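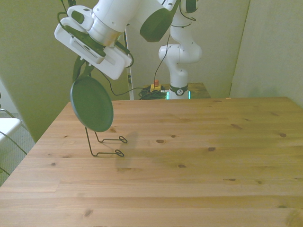 Hi all, and thanks for the nudge, Shih-chieh! I've been meaning to write up how we set up and look after the plate cell, and your question gives me a good excuse. Short version first: most of what you're fighting is the stand and the cable, and both can be fixed in an afternoon with stuff you already have. The stand is just bent wire, two slanted uprights and two feet with a small loop on the end of each, so it weighs next to nothing and any push on the plate moves it. With the plate pinched at the rim and hanging close to upright over it, a small error in the wrist angle is enough to put the plate's edge on a wire instead of between them.

Your original questions, so people can follow:

> From: Shih-chieh Kwan
> Date: 14/05/2018
>
> Ilango, we copied your Culasix cell as closely as we could.
> Same kind of stand, same long fingers. It picks fine but about
> every few runs it knocks the stand, and after a fault stop the
> first pick is always off. Two things:
>
> 1. How do you teach the stand position? Do you re-teach daily?
> 2. What do you do with the gripper cable? Ours has already
> snagged once on the wrist and I'd like to avoid a repeat.
>
> Also, how often do you change the finger covers?

OK, number 1. No, we don't re-teach daily. We used to and it made things worse, because three people each taught it a little differently and we spent our mornings chasing each other's offsets. Now there are 4 taught points for the stand: above, entry, seated, and clear. Only "seated" ever gets touched up, and only at 40 percent speed or below. Jog down with a plate in the fingers, stop when the rim is between the wires, then open the fingers slowly and watch the plate. If it rocks when you let go, you were carrying it crooked. Fix the wrist angle first and the height second. I did it the other way around for months and it never settled.

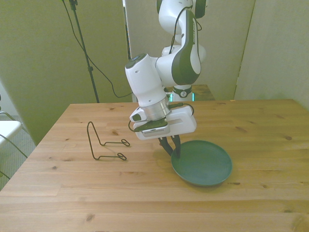
The flat pick is where your bad first cycle comes from, I'd bet lunch on it. After a fault stop our Istomow controller keeps the old finger opening until you home the gripper, so the next approach comes down with the fingers too wide or too narrow. Home the gripper, open it fully, and only then clear the fault. We put that on a label next to the pendant and the problem went away.

Then come in over the rim, one finger inside and one outside, and stop a hair above the table before closing. Don't let the outside finger press on the wood. These tables give a little more than you'd think, and a finger that's been pressed down drags the plate sideways when it closes.

Number 2, the cable. Leave slack! It looks untidy and I know everyone wants to tie it down flat, but the wrist needs that loop. Our first one was tied tight to the housing and it failed at the connector after 3,058 cycles (I still have it in a drawer if anybody wants to see what a fatigued crimp looks like). To check yours, roll the wrist to both ends of its travel by hand-guiding and look for any spot where the cable goes straight. If it does, give it more. If the loop can reach the fingers, that's too much, so pull some back toward the elbow and put your tie there.
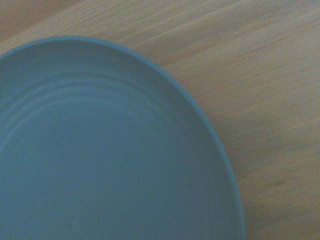
Finger covers: we swap them every 224 hours of run time, which lines up with our other checks. Between swaps I wipe them with a damp cloth, and I wipe the plate rims too. Grease from people's hands on the rim gives you a slow slip that looks exactly like a bad taught point, and you can waste a whole morning on it. Ask me how I know. While you're there, look over the wrist camera picture with a plate lying flat. You want an even view of the rim and the table beside it. If it's gone milky, clean the lens before you touch any exposure settings.

One more thing I nearly forgot. Check the flange screws after the first week, and again in a month or so. Ours had backed off a quarter turn by October and I'd been blaming the Sidomitz vision software the whole time - sorry, Sidomitz folks on the list, it was me!

Shih-chieh, if you send me your four points I'd love to run them on our arm and compare. I can also mail you a pair of the covers we cut from Cheung sheet, they're a bit softer than the stock ones and they grip a thin rim really nicely.

Ilango Chettiar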